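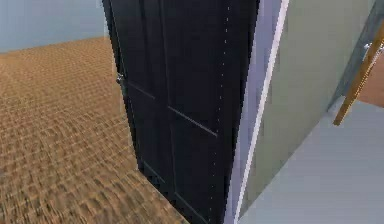 3.2 What the diaries told us about hand eczema and moisturiser

I should say first that I've had hand eczema since I was a teenager, so I came to these diaries with opinions. Seema Rana read them all separately to keep me in check, and where we disagreed Jad Qaisi had the casting vote (he mostly sided with Seema).

Of the 70 people who signed up in April, nine stopped writing before the end. The rest gave us 383 usable entries between them, some of them a single line and some running to a page and a half. We'd asked for three things: what went on the hands, when, and how the skin felt at bedtime. People told us a great deal more than that! 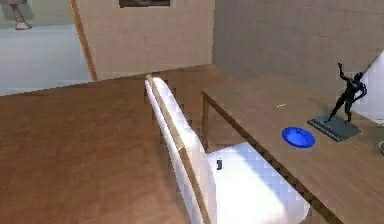

Figure 1. Wooden table with a white chair beyond it.

The bedtime application was the one people kept up. Daytime was patchy, and the complaint was nearly always grease — on phones, on steering wheels, on a child's school shirt. Musano, the thicker of our two ointments, got the worst of this. Brustus sank in faster and was used more often, but several people said it stung on cracked knuckles, and one writer gave it up after two nights for that reason. I'd have done the same, I think.
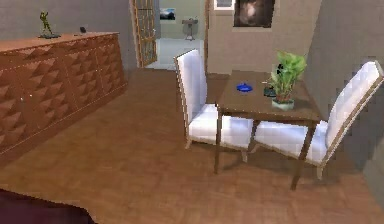
Figure 2. Sideboard with a green figurine and a small black object on top.

Hand washing came up far more than we'd planned for. Cooks and nursery staff wrote about it almost every day, and their bedtime scores were the lowest we had. We hadn't asked about soap at all, which was a daft gap in the form, and Luminița Anghel has since added a question on it for the second round.

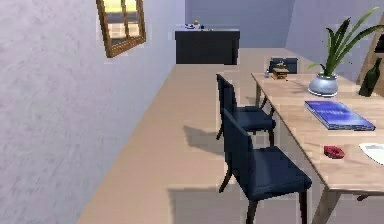 I'm wary of making too much of the scores themselves. "A bit sore" from one person may be "awful" from another, and a few people clearly filled in several days at one sitting (same pen, same wording, same mood). Aurel Ciobanu reran the averages without those entries and the order of the two ointments stayed put, though the gap between them shrank. The numbers with and without are both in the appendix.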